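深蹲
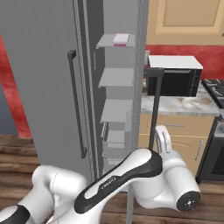

模拟厨房环境,左侧为柜门敞开的灰色冰箱,右侧为台面与黑色微波炉。

深蹲是一种以髋关节、膝关节和踝关节协同屈伸为特征的多关节下肢训练动作。训练者由站立位下降至髋、膝充分屈曲的低位,再返回站立位,为一次完整动作。深蹲可以徒手进行,也可以借助杠铃、哑铃、壶铃或固定器械施加外部负荷。在力量举运动中,深蹲与卧推、硬拉并列为三个比赛项目;在举重、田径、球类及综合体能训练中,深蹲多作为辅助力量练习。

目录
1 术语
2 动作结构
3 参与肌群
4 主要变式
5 器材
6 负荷安排
7 常见技术偏差
8 损伤与禁忌
9 参见

1 术语

中文“深蹲”一词在不同语境中含义略有差别。狭义的深蹲指大腿下降至水平或更低的动作,广义的深蹲则包括半蹲、四分之一蹲等幅度较小的形式。力量举规则对幅度的判定以髋关节折线处大腿上表面与膝关节顶部的相对高度为准,前者须低于后者。举重训练中所称“全蹲”,一般指下降到关节活动度和软组织接触所允许的最低位置。

“离心阶段”指下降过程,伸肌在拉长状态下产生张力;“向心阶段”指上升过程,伸肌缩短做功。两个阶段之间的转换点称为底部位置。部分训练计划在此处安排停顿,以减少牵张反射对上升的帮助。

2 动作结构

2.1 起始姿势

双足间距通常与肩同宽或略宽,足尖外展角度依髋关节结构而定。躯干保持中立,肋骨与骨盆的相对位置固定。使用杠铃时,训练者在架前将杠铃置于选定的支撑位置,伸膝伸髋使杠铃离架,后退两至三步,调整站位后开始下降。

2.2 下降

髋关节与膝关节同时屈曲,膝关节沿足尖方向移动。人体与杠铃的合重心在矢状面上应保持在足中部上方。下降速度由训练者主动控制,一般慢于上升速度。

2.3 上升

上升由伸髋与伸膝共同完成,髋部与肩部上移速度应大致相等。向心阶段中段存在一个杠铃速度明显下降的区域,称为粘滞区。大负荷试举的失败多发生于该区域。

2.4 呼吸与腹内压

大负荷条件下,训练者通常在下降前吸气并收紧腹壁,于通过粘滞区后呼气。该方法可提高腹内压,增加躯干刚度,同时会引起血压短时升高。徒手或轻负荷练习可采用下降吸气、上升呼气的连续呼吸方式。

3 参与肌群

主要动力肌为股四头肌、臀大肌和大收肌。腘绳肌跨越髋、膝两个关节,在动作中长度变化较小,其作用以稳定为主。竖脊肌以等长收缩维持脊柱姿势,腹横肌、腹内斜肌和腹外斜肌参与腹内压的形成。小腿三头肌控制踝关节背屈,并协助调节身体重心的前后位置。

各肌群的相对贡献受躯干倾角影响。躯干前倾较大时,髋关节力臂增加,臀大肌与竖脊肌的负担上升;躯干较直立、膝关节前移较多时,股四头肌的负担上升。股骨与躯干的长度比例是决定倾角的重要因素,因此不同训练者在技术正确的情况下仍可能呈现不同的外观。

4 主要变式

高杠深蹲:杠铃置于斜方肌上部,躯干较为直立,常见于举重训练。

低杠深蹲:杠铃置于肩胛冈附近、三角肌后束上方,躯干前倾较大,常见于力量举。

前蹲:杠铃置于三角肌前束与锁骨之间,肘部抬高,对胸椎伸展和腕关节活动度要求较高。

过头深蹲:双臂伸直将杠铃支撑于头顶上方,多用于评估肩、髋、踝的活动度与整体稳定性。

高脚杯深蹲:双手持单个哑铃或壶铃于胸前,常作为初学者的入门动作。

箱式深蹲:下降至臀部接触固定高度的箱面后再起立,用于规范幅度或训练底部发力。

保加利亚分腿蹲:后足置于支撑面上,以前侧腿为主要承重腿,属于单侧训练形式。

5 器材

杠铃深蹲所需的基本器材包括杠铃杆、杠铃片、卡扣和深蹲架。竞技用男子杠铃杆的标准质量为20千克。深蹲架应设有可调节高度的挂钩与保护杆,保护杆高度宜略低于训练者底部位置时杠铃所处的高度。

Skurnix型深蹲架为四柱框架结构,立柱孔距为50毫米,横梁长度为1055毫米,挂钩内侧衬有缓冲垫。Jotus型为两柱开放式结构,占地较小,保护臂从立柱前方伸出。两种型号的立柱孔位不通用,附件不可互换。

举重鞋具有硬质抬高后跟,可减少动作对踝关节背屈幅度的需求。腰带为腹壁提供外部支撑面,配合呼吸方法使用。护膝与绑膝功能不同:前者以保温和轻度压迫为主,后者具有较强弹性,可在底部储存并释放部分能量。

6 负荷安排

训练负荷通常以一次最大重复重量(1RM)的百分比表示。以最大力量为目标时,多采用高强度、低次数的组合,组间休息较长;以肌肉体积为目标时,强度范围较宽,总训练量为主要变量;以肌肉耐力为目标时,可采用低于1RM的50%的负荷进行多次重复。

Agudelo训练法将深蹲周期划分为积累、转化和实现三个阶段。积累阶段以中等强度和较高训练量为主,转化阶段逐步提高强度并减少组数,实现阶段安排接近最大重量的单次或双次练习。该方法规定,若训练者在同一负荷下连续两次课未能完成计划次数,应退回前一周的负荷。

Kisau递进表适用于初学者,以每次课固定增量的方式提高负荷,幅度与技术均符合要求时方可进入下一级。表中不设最大重量测试,训练重量由起始重量和已完成级数推定。

7 常见技术偏差

膝关节内扣:上升阶段膝关节向中线移动,可能与负荷过大、站距不当或髋外展肌控制不足有关。

足跟离地:重心前移至前足,常见于踝关节背屈受限者。可通过调整站距、使用抬高后跟的鞋具或进行踝关节活动度练习加以改善。

骨盆后倾:底部位置腰椎曲度减小,俗称“屁股眨眼”。程度轻微时多属正常的关节联动,幅度较大且伴随大负荷时应缩小下降范围。

髋部先起:髋部上升快于肩部,躯干前倾角增大,动作后段转变为以伸髋为主的形式。

8 损伤与禁忌

膝关节前侧、腰部和髋关节前侧是较常报告不适的部位。膝关节超过足尖本身不构成技术错误,其前移程度应结合站距、鞋具、变式和个体比例判断。急性关节损伤、近期手术以及未受控制的高血压患者,在进行负重深蹲前应接受医学评估。

单独训练时应使用保护杆,并预先熟悉在失败时将杠铃放置于保护杆上的方法。后深蹲由人员保护时,单人保护者立于训练者后方;双人保护时,两人分别立于杠铃两端,同步施力。

9 参见

硬拉
弓步蹲
腿举
力量举
一次最大重复重量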